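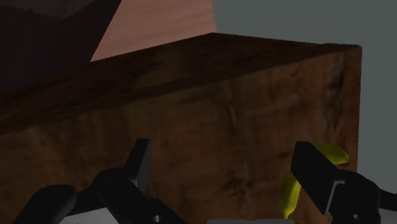
Brigitta Leitner asked at the July members' meeting whether the guild could please settle, once and for all, how handmade cards are to be sized, sorted and labeled before they reach the exchange table. She had received three envelopes in the spring exchange that did not fit the cards inside them, and one card so heavily layered that it could not be mailed without extra postage. Several members spoke in support. The following notes set out what was agreed and how the autumn Card and Paper Exchange at the Arwood Hall will be run.

Sizes

The exchange will accept two finished sizes only. The first is the standard folded card, 4 1/4 by 5 1/2 inches, made from a letter-size sheet cut in half and scored at the center. The second is the 5 by 7 inch folded card. Square cards, tall narrow cards and cards with shaped edges remain welcome in the display, but they will not be placed in the exchange boxes. The main difficulty with square cards has been the added mailing charge, which many recipients do not expect and which the sender is often unaware of until the card is returned.

Each card must be submitted with an envelope of the correct size. The envelope should be tucked behind the card, unsealed, with the flap open. Members who make their own envelopes are asked to check that the card slides in and out without bending. An envelope should be at least an eighth of an inch larger than the card on each side, and a little more where the front is built up with foam squares or folded flowers.

Thickness

A finished card in its envelope should be no thicker than a quarter of an inch. This was the most discussed point of the evening. Soledad Crenshaw observed that the most admired cards in the spring exchange were also the thickest, and asked that makers of dimensional work not be shut out. It was agreed that thicker cards may be entered under a separate heading, "Hand Delivery," and will be placed in their own box with a yellow divider. Members drawing from that box will understand that the cards are intended to be given in person.

Buttons, brads, charms and wire should be confined to the Hand Delivery box regardless of thickness. Flat ribbon is acceptable in either. Loose glitter is not accepted in any category. Glitter paper and glitter glue may be used if nothing comes away when the surface is rubbed with a dry fingertip.

Labeling

Please write the following on the back of each card in pencil or fine pen, in the lower half: your name or initials, the month the card was made, and the occasion for which it is intended, if there is one. Stamped signatures are permitted. Members who work from a published pattern or a purchased template should add the designer's name. This has been the guild's practice for many years, but it has slipped of late, and 40 cards in the spring exchange carried no information at all.

Cards with no greeting on the front should be marked "Blank" on the back. Cards with a greeting inside should be marked "Verse inside," so that those choosing a card do not need to open and handle every one.

Numbers and allotment

The spring exchange received 1,102 cards, of which 567 were birthday cards. Birthday cards were also the first to be taken, and the boxes for sympathy, get well and thank you were empty well before the close. Christmas cards, by contrast, were left over in quantity. For autumn, each participating member may bring up to 14 cards and will take home the same number. No more than half of a member's cards may be for a single occasion. Members are particularly encouraged to bring sympathy cards in quiet colors, thank you cards, and cards suitable for men and for teenagers, all of which were requested on the comment slips.

A member who brings fewer than the full allotment takes home the number brought. Cards may not be set aside for friends who are not present. A member who is unable to attend may send a sealed packet with another participant, together with a note of preferred occasions, and a selection will be made on the member's behalf.

Order of the afternoon

Doors will open at 1:00 p.m. for drop-off. Cards will be checked in at the front table, where each member will receive a numbered slip. Sorting will take place until 2:00 p.m., during which time the side room will be available for conversation and light refreshments. Please do not bring drinks into the main hall once the boxes have been set out.

Selection will begin at 2:15 p.m. in groups, by slip number. Each group will have ten minutes at the tables to choose half of its allotment. When every group has had a turn, the order will be reversed for the remaining half, so that those called last in the first round are called first in the second. Asif Niazi proposed this arrangement, and it was adopted without objection.

Demonstrations

Two short demonstrations will be given during the sorting hour. Renzo Carbone will show how to score and fold heavy cardstock without cracking the outer layer, including how to find the grain of a sheet before cutting. Members are invited to bring a scrap of any paper that has given them trouble. Andri Kaufmann will demonstrate a pull-tab birthday card with a single moving piece, suitable for beginners and for making with children. Printed instruction sheets will be available for both at no charge, and a few spare sets will be kept for those who are on sorting duty.

Seating for the demonstrations is limited. Please leave the chairs nearest the front for members who have difficulty seeing or hearing.

Paper swap

The paper swap will again take place along the back wall of the hall. Patterned paper, cardstock, vellum, unused envelopes and complete pads are all suitable. Pieces smaller than 4 by 6 inches should be bundled by color in a clear bag. Rubber and clear stamps may be included if they have been cleaned and are still firmly mounted or stored on a backing sheet. Ink pads, opened adhesives and dried markers should not be brought.

There is no allotment for the paper swap, and members need not contribute in order to take something. Anything that remains at 4:00 p.m. will be offered to the after-school art program at Drilberg. Members who wish to have an item returned should collect it before that time.

What to bring

Participants should bring their finished cards in a flat box or folder, their own pencil, and a second folder in which to carry their selections home. A limited supply of clear sleeves will be available at the check-in table. Those attending the scoring demonstration may wish to bring a bone folder and a ruler with a metal edge.

Registration

Members intending to take part are asked to register with Brigitta Leitner by the end of the month, giving the number of cards they expect to bring and stating whether any will be entered for Hand Delivery. Registration may be made at either of the evening workshops or by returning the slip enclosed with the printed edition of this newsletter. Guests may attend the demonstrations and the paper swap without registering, but selection from the exchange boxes is open to registered participants only.

Questions about card sizes or acceptable materials may be put to Soledad Crenshaw at any workshop. Sample cards in both accepted sizes, with their envelopes, will be kept in the workshop cabinet for members who wish to measure against them.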